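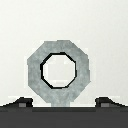
Clarkis rural bus pilot: progress report for the second quarter

This report covers the 4 months to the end of October. The grant paid for a request-only minibus between Clarkis and Girna, plus the booking line that goes with it. We were asked to say whether the service should carry on in its present form. On what we have so far, we would not say so with any confidence.

Passenger numbers look better than they are. The operator, Holel, reports 300 single trips over the period. That figure counts each leg of a journey, so a person going to the surgery and home again is two trips, and three if they changed at Pîrvu. We have asked for the numbers by passenger and were sent the same table with a new heading.

We do know that 22 households have registered. Most are on the Girna side, where there was already a lift scheme run through the chapel. It is quite possible that we are paying for journeys people used to make for nothing.
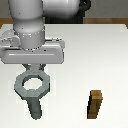 Reading time: 4 minutes

Bookings

The phone line opens at 8 in the morning and closes at noon. Holel says this suits demand. We think it shapes demand, as anyone at work in those hours can't ring. The online form was promised for the start of the quarter and is still being tested. We have stopped putting a date on it.

Monday is the one busy day, owing to the market. The bus has had to turn people away then, while on other days it often runs with one passenger or none. Moving a second vehicle to Mondays has been discussed — twice — and put off both times.

Costs

Fuel is within budget. Driver hours are not, and the overspend comes from waiting time at Pîrvu between connections. The timetable there was drawn up before the train times changed. 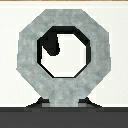 Does the pilot need more money to reach the end of the year?
It should get there on the present grant if the waiting time at Pîrvu is cut. Without that change we would expect to run short in the final month.

Next steps

We will hold back the next payment to Holel until passenger figures arrive in a form we can check. We also want a short survey of registered households, asking how they travelled before.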